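Who is going to pack my bag?

13 May 2019

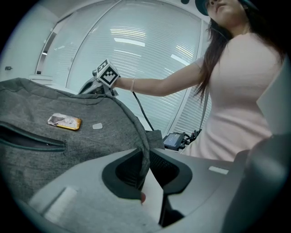

No. 225

My mother had a twin-tub washing machine that walked across the kitchen floor when it got to the spin. Somebody had to sit on it, and that somebody was usually me. I mention this because every article I read about household robots starts by telling me how much labour the washing machine saved, and I would like it noted that some of that labour was transferred to a nine-year-old.

I have been reading a lot of those articles. The question they all go round is whether a machine can do the chores yet, and the answer always seems to be that it can do one of them, in a video, on a good day. My own list of chores is dull. Empty the bag when I get home. Put the phone where I will find it. Hang up whatever is on the chair. None of it would trouble a sensible child, and so far as I can make out all of it troubles the finest engineering departments in Europe.

Take the bag. A bag is soft. Put a heather-grey one down on a table and it slumps into whatever shape it fancies, and the zip you wanted ends up on the side or underneath. A phone lying on top of it is worse, because now you have a hard flat thing on a soft lumpy thing, and if you press on one the other moves. I do this every morning half asleep with a piece of toast in my mouth. A gripper has to be taught it, and the teaching at the moment is mostly done by people holding the gripper themselves. A woman stands at a table with a dark grey claw in her hand and a marker cube on top of it, and goes through the motions so that a computer can have a think about them afterwards.

I find this oddly cheering. I had pictured the robots arriving all at once, rather smug, knowing everything. Instead they are being brought up by hand, like lambs.

Marlies Hauser, with whom I shared an office for longer than either of us would have chosen, takes a dimmer view. She spent years at Brunner, on the packing side, back when they were putting in the Distier line. The Distier was going to do everything. It did cartons, beautifully, as long as the cartons were square and dry and came at it from the left. It could get through 300 an hour. Then purchasing changed supplier to save a bit of money and the new cartons bulged slightly at the sides, and for three weeks in November the whole thing was fed by two men from dispatch, who stood there squeezing each box flat before it went in. Marlies says that was the first time she saw a machine with staff.

Her position is that the shop floor will get its robots and the home will not, or not in our time. A factory can be made to suit the machine. You paint lines on the floor, you throw out the bulgy cartons, you tell people to keep their elbows in. Nobody is going to paint lines on my kitchen floor. There is a cat, for one thing.

I'm not so sure. I went over to Oritport last year to see the Bomix, which was being shown off in the old ferry hall between a stand for stairlifts and a man selling mops. The Bomix folds towels. I watched it for over 20 minutes and it folded 3. The first was excellent, better than mine. The second was a sort of parcel. The third it picked up, put down, picked up by the wrong corner and held out in front of it for so long that a woman next to me said "oh, give it here". The man selling mops did very good business that afternoon.

But it did fold the first one. I keep coming back to that towel. Ten years ago it would have been a wonder, and we stood there with our arms crossed, complaining about the speed. My mother never complained about the speed of the twin-tub. She complained about the direction.

What I would really like is a machine that did the small stuff badly but without being asked. I don't need hospital corners. If it put the bag on the hook four times out of five and left the phone somewhere flat, I'd forgive it the fifth -- I have lived with people who managed less. Marlies says I would be on the phone to the helpline within a week, and she may be right, if I could find the phone.

Next time: the dishwasher, and why the tall glasses come out worse than they went in. Several of you have written to me about vinegar. I have tried the vinegar.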